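Layer lines on printed shape blocks for toddler sorting – sand or leave?

Yvette Dhillon
I'm printing a set of shape blocks (cubes, cylinders, stars, hearts and so on) for a play table at our library branch in Flonedcombe. The tops come out with fine ridges and you can feel them with a fingernail. Is it worth sanding all of them? I also need something to put them on, because they slide around on the bare table.

Tromgate
sand them. 100 grit then 300 or whatever you have, done

Shirley Morin
I wouldn't start at 100 on small blocks. It leaves scratches that show more than the lines did, mostly on dark colors. Knock down the bottom edge with a file, check for stringing in the corners of the stars, and leave the tops alone. Kids like the ridges.

For the base I use a maple board with one coat of mineral oil, left overnight.
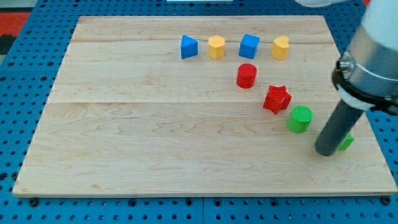 Keep the blocks all the same height if you can. Mine are, and it makes them easier to pack away in a flat box. The heart is the one I reprint most – the tip gets chewed. Two walls wasn't enough for it, so go to four.

Paquette
Same here with the hearts. What infill are you using, Shirley?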